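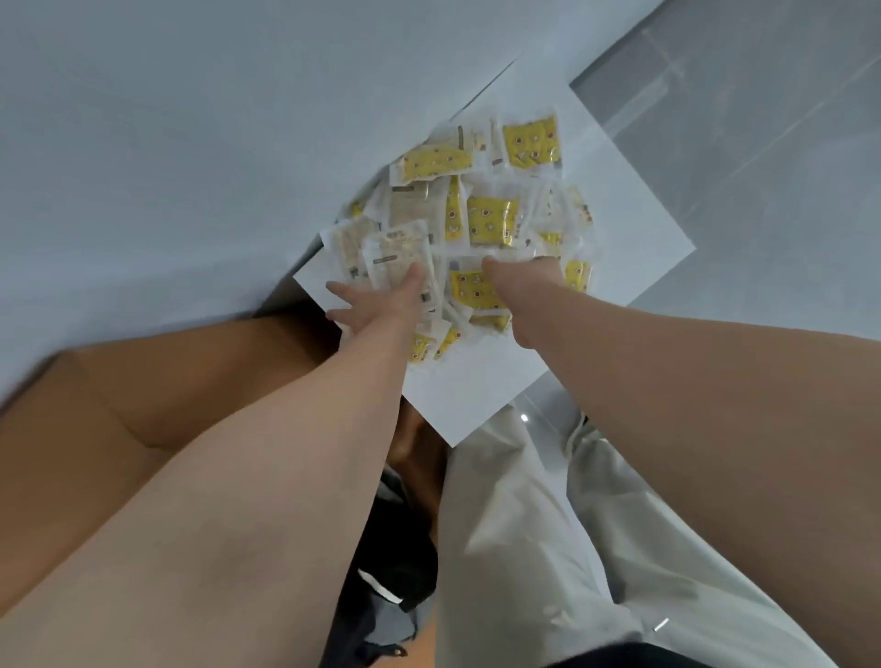
sachet mountain, sunday shift. send coffee

ok so the Golo order. 2,000 sachets, all sealed, all mixed together in one carton bc the supplier ran out of dividers?? cool cool cool

plan was to sort by design. yellow ones w/ the brown dots in one tray, the white and cream ones in another. simple. except they slide EVERYWHERE. you flatten one side of the heap and the other side comes at you

the wrappers are see-through-ish so at least the yellow jumps out. the pale ones all look the same till you get your nose right up to the label. tiny tiny print

Etelka Bakos came by, did one tray in the time I did half, left again. no comment

tip if you ever do this - white board underneath, not the bare table. you can pick up the whole thing and tip it. learned that in March with the Pridari samples, those went all over the floor

also don't stack them. loose in the tray, shallow. they won't stay stacked, I tried, I tried twice

somebody asked whats in them. freebies for the Skukville fair, one goes in each bag. thats all I'm alowed to say till the list is out

582 bags packed so far. lunch was 28 minutes, yes I timed it

yellow tray is full, need another tray. anyone near Bárány with a spare pls message me, any size

going back in, more tonight if my hands still work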